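The Vineck housing fair, second look

I went back to Vineck in the spring because a reader told me I had been unfair to the place the first time. My first report was short and said the homes at the housing fair were too small and the claims too big. The reader said things had improved. I paid for my own ticket, which was $15, and the parking, which cost more than I would like to admit.

The fair fills the old rail sheds at the bottom of town. This year the theme is "Living Small, Living Well," and it is painted on every wall you could hang a coat on. There are model apartments, a row of garden cabins, a lot of stands selling things that fold, and a café where you have to stand up to eat, which I suppose fits the theme.

I started with the Vullitz apartment, the one in all the ads. It has a living room that becomes a bedroom and a bedroom that becomes an office. The bed comes down from the wall on a pair of gas struts, and the young man on duty brought it down with one hand. Then I asked to try. It took me both hands and a knee, and the bed stopped short of the floor because a visitor's bag was in the way. Now picture doing that at eleven at night with a cold. The brochure says the apartment is designed to be used "365 days a year," which made me wonder what the other firms were offering.

The Vullitz kitchen is better. The drawers run the full depth of the counter, and the sink has a lid that works as a chopping board. I looked for somewhere to put a trash can and found nothing. When I asked, I was told there was a "waste solution" in the hallway. It was a hook.

Storage is where all of these places either work or fail, and the fair seems to know it, since half the talks were about walls. The argument goes like this: floor space is expensive, wall space is free, so hang everything. I sat through one talk on the subject and came away with a sore back and a free pencil.

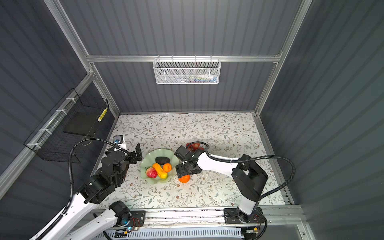
Hanging storage has been sold to me in one form or another for most of my adult life, and I have owned a good deal of it. It looks wonderful when it's empty. It still looks fine with a few things in it. A white mesh basket hooked over a metal rail, with a row of small packets inside, is about as much as the idea can carry before it turns into clutter at eye level. You can make out a bit of green or red through the holes but you can't tell what anything is, so you end up taking it all out to find the one you want. A shelf with a door does the same job and doesn't show your shopping to guests.

The Powell cabins are outside, past the café. Powell makes garden rooms, and the firm is now pitching them as homes for grown children or aging parents. I have more time for this than I expected. The cabin I went into was plain and quiet, the windows opened properly, and the door was wide enough for a walker. Whoever laid it out had thought about where a person puts down a cup of tea.

What I could not get was a straight answer on price. The board outside gave a figure for the shell. The shell has no plumbing. Plumbing is in the "comfort package," and the comfort package depends on your site, and your site depends on a survey, and the survey costs $2,000 whether or not you go ahead. I asked if that came off the final bill. The answer was long and I don't think it was yes.

I also asked about heating in winter and was handed a leaflet about summer.

Pritska had the busiest stand in the sheds, mostly on the strength of free coffee. They sell flooring and wall panels and have a new click-together floor that is supposed to go down in an afternoon. The demonstration was quick and neat, on a perfectly flat base with no corners, no pipes and no door frame. My own hallway has all of those and a slope besides. I picked up a loose plank and the edge was already chipped, though I will allow that hundreds of people had handled it before me.

So has it improved? Somewhat. The signs are clearer, there are more places to sit down, and the Powell cabin is something I would think about seriously if anyone could tell me what it costs. The apartments are as small as they were, and the people who say you won't notice are still the people who don't live in them.

If you are going, the fair runs until the end of June. Bring your own lunch and a tape measure. The toilets are at the far end of shed 2, behind the hot tubs.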